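Visit Report: Two-Arm Handling Kit at the Flirumar Demonstration Center, Gondville 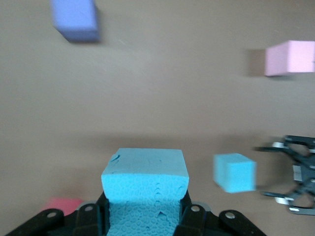 The purchasing group of the Semple training workshops visited Flirumar on 17 Apr 2026 to review the Tudomlow kit, which is offered to schools and small firms for teaching and light handling work. The visit had been requested after the supplier's written offer left several questions open.

The morning was given to the kit at work on foam blocks. Soft material was of particular interest to the group, as most of the parts handled at Semple are packed in foam. The light blue block narrowed to a waist between the fingers, with its upper part flaring outward. The group asked whether grip force can be set by the operator. Flirumar answered that it can, from a menu with 100 steps — the factory setting is near the middle of the range.

Each gripper carries its own camera. The supplier stated that the bolts on the finger plates can be reached with a common hex key and that a pair of fingers is priced at $649. Staff at Semple would be expected to make this change themselves.

The session after lunch covered service. The offer includes 4 remote support calls in the first year and an inspection after 3000 hours of use. Travel for the inspection is charged separately, a point missing from the written offer. The group also found the printed manual thin on the subject of cable routing.

Flirumar has agreed to send a corrected offer and the full parts list. A loan period at Semple in May is under discussion, subject to bench space and to confirmation of the insurance terms.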